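Praner Demonstration Station
Equipment page - Skodcombe Robotics Workshop

The Praner Demonstration Station is a workplace for teaching handling tasks to a robot arm. An operator guides the gripper through a task, either by holding the arm directly or by using a hand controller at the desk, and the station records the movement for later use in training. It is available to staff, research students and outside partners who have completed the workshop's induction.

## What the station comprises

The station has two places of work. At the first, the operator stands beside a physical arm and moves it by hand with the joints released. At the second, the operator sits at a screen and steers either the same arm or a simulated one by means of the Petek hand controller. Both places store their recordings in the same format, and a project may combine material from the two.

The following items are supplied as standard:

- one arm with a two-finger parallel gripper
- one Petek hand controller, with left-handed and right-handed grips
- one operator's desk with screen, foot pedal and stop button
- the Povmont simulation package, licensed for 2 users at a time
- recording and review software

Additional grippers may be fitted on request. Users who intend to bring their own should send a drawing of the mounting plate with their booking form.

## Teaching by hand

Guiding by hand is the method recommended for new operators. The foot pedal releases the joints while it is held down, and the arm stays where it is left when the pedal is let go. The opening and closing of the gripper is controlled by two buttons on the wrist.

Operators are asked to hold the arm above the wrist and to keep their fingers clear of the gripper. Movements should be made at an even pace. Long pauses are kept in the recording unless they are trimmed at review, and a model trained on them will tend to pause in the same places.

## Teaching by remote control

The hand controller follows the position and angle of the operator's hand and passes both to the gripper. A trigger closes the fingers in proportion to the pressure applied. The scale of movement can be changed at the desk, so that a large movement of the hand produces a small movement of the gripper where fine work is needed.

Remote control is the only method available for tasks in simulation. The Povmont package includes a set of furnished household rooms in which the operator may practise reaching, grasping, opening and placing. The view from just behind the gripper is the one most often chosen for work on doors, as it keeps both fingers and the panel of the door in sight during the approach. 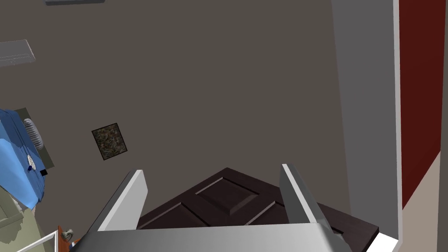 One operator, Skodcombe's first on the household set, remarked in the user log that the approach to a door took longer to learn than the pull, and that it was worth recording several poor attempts before keeping any. The same entry asked for a slower default setting on the wrist rotation. This has been adopted, and the former setting remains available under the operator's profile.

A full set of door tasks should include approaches from more than one side and at more than one height. Recordings that all begin from the same position are of limited value, even where each has been carried out well. The software can move the starting position of the gripper between attempts, and this option is switched on by default for new projects.

## Recording and review

Each attempt is saved as a separate item, together with the joint positions, the state of the gripper, the camera views and the operator's own mark of success or failure. Failed attempts are not deleted. They are held in a separate folder and may be included in training at the discretion of the project lead.

The shared library at present holds 2,514 recorded attempts, of which 231 were made by hand guiding - the remainder were made with the controller. Partners may draw on the library under the terms of the user agreement. Material recorded for a partner's own project is not added to it without written consent.

Review is carried out at the desk. The operator may replay an attempt at reduced speed, trim the beginning and end, and add a short written note. Notes should describe the task in plain terms, such as "open the door" or "place the cup on the shelf", and should use the same wording throughout a project.

## Safety

The physical arm may be used only when a second trained person is in the room. The stop button must be tested at the start of each session and the result entered in the log. Loose clothing, lanyards and jewellery must be removed before the joints are released.

Work in simulation may be carried out alone. Operators using the controller for long periods should rest their hands regularly, and the desk displays a reminder for this purpose.

## Booking and access

Sessions may be reserved through the workshop's booking page for up to 5 hours at a time. Induction takes one morning, beginning at 9.30, and covers both methods of teaching. Users who need only the simulation desk may attend the second half.

The physical arm is withdrawn from use for servicing in January. The simulation desk remains open during that period, and bookings for it are accepted in the usual way.

Requests for additional rooms, objects or doors in the Povmont package should be made on the change form kept at the desk. Please state the task to be taught, the size of the object and whether it must move or be opened.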